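Session 6: Giving things away in Rilo – permissions, gift shops and the help desk nobody pays you for

Hi all, notes from today, tidied up a bit from my own scribbles. If you missed it, read these first and then have a go at the homework at the bottom. You'll need your Rilo login and a spot on the class land in Linia (if the gate won't let you in, send me a message with your avatar name, not your real one, as I can't look you up by that).

Last time we finished making a simple item and getting it into your inventory. Today was all about handing it to other people, and I'll admit I got carried away on permissions and we lost the coffee break. Sorry!

Permissions first. Every item has three switches: copy, change and pass on. For a freebie I nearly always leave copy on, because people will lose things, and if they can't copy it they'll come to you for another one. Change is up to you. I like seeing what folks do with my stuff, so I leave it on, but if your item has a script inside, check the script's own switches too. They're separate! Open the item, open the contents tab, and look at each piece. Several of you had a fully open lamp with a locked script in it, and the next owner would have been stuck.

Pass on is the one we argued over. With it switched on, anybody can hand your item to a friend, or put it in their own shop with a price on it. Wekesa Mwaipopo had this happen with his garden benches, which he'd put out free in Flulladton and then found on sale for 94 credits a few plots over. He wasn't even that mad, he just wished he'd put a note in the box.
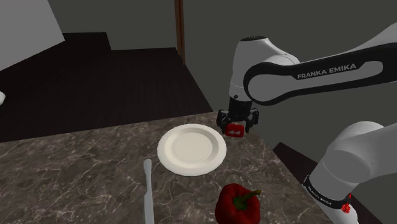 So, the note. Put one in every box you give out, even if it's two lines long. Mine says who made it, that it's free, what people may do with it, and that I don't offer support. Keep it friendly. I've seen notes that read like a parking ticket, and they put me off using the thing at all. Also put the version number in there, or in August you'll be trying to work out which of your old boxes somebody has opened – I speak from experience.

Tip jars came up next. The class land allows them, one per plot. Please don't script yours to talk to everyone who walks past (you know who you are). A small sign is plenty. My jar has been out for ages and the biggest single tip I ever got was 100 credits, so don't quit your job over this.

Then we looked at the Hwang vendor box, the plain gray one in the class library. Steps again, as I rushed them:

Take a copy of the box from the library and place it on your plot.
Right-click it and choose Edit, then Contents.
Drag your item in, and your note.
Set the price to 0. Leaving it blank doesn't work, it just sulks.
Click Reset and wait for the light to turn green.
Ask a classmate to click it, and check what they receive.

Do the last step with somebody else. You own the item, so everything will look fine to you even when the switches are wrong.

A word on land limits. Our plot in Linia holds 3,000 parts in total and that's shared between all of us, so a vendor with a fancy carved frame eats into everyone's space. Keep yours under 6 parts, please. If you see the "parcel full" message, tell me before you start deleting, as you may be clearing out a neighbor's work.

Homework, due 19th December: one free item in a working vendor, with a note, tested by a classmate. Write their avatar name on your sign-off sheet. If you have time left over, try making a second version of the item with change switched off, and jot down which one you'd rather be given.

Next session is sounds, so bring headphones.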